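Skurketham open day recordings: read this first

What you have is the set of clips from the November open day at the Burkomville lab, where visitors took turns with the hand-held gripper and Aníbal Castaño said "gently" a lot. Names inside the files: Cuervo is the gripper, Fanik is the script that logs it.
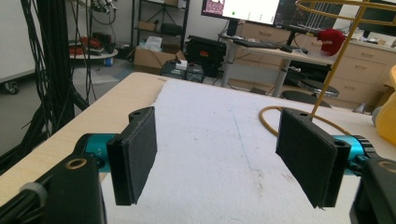

Recording started at 2 in the afternoon and stopped when the coffee did. Each visitor got one turn and no coaching, so expect hesitation, changes of heart and a fair amount of waving. We kept all of it. If you want clean motion, hire fewer children. 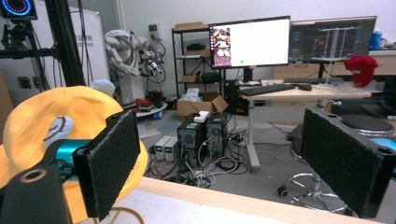 Known problems: clips over 2000 frames are split in 2, and the second half sometimes forgets who it belongs to. Folder 7 has sound, mainly Ashraf Belkadi explaining the parking. The notes column was typed during the tour and should be read with charity. 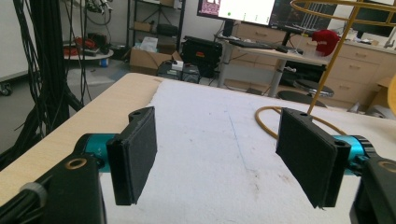 Both fingers over the white work surface, open day session.

Use the clips for teaching or research, and credit Skurketham. Corrections go to Ashraf, who answers email in the mornings.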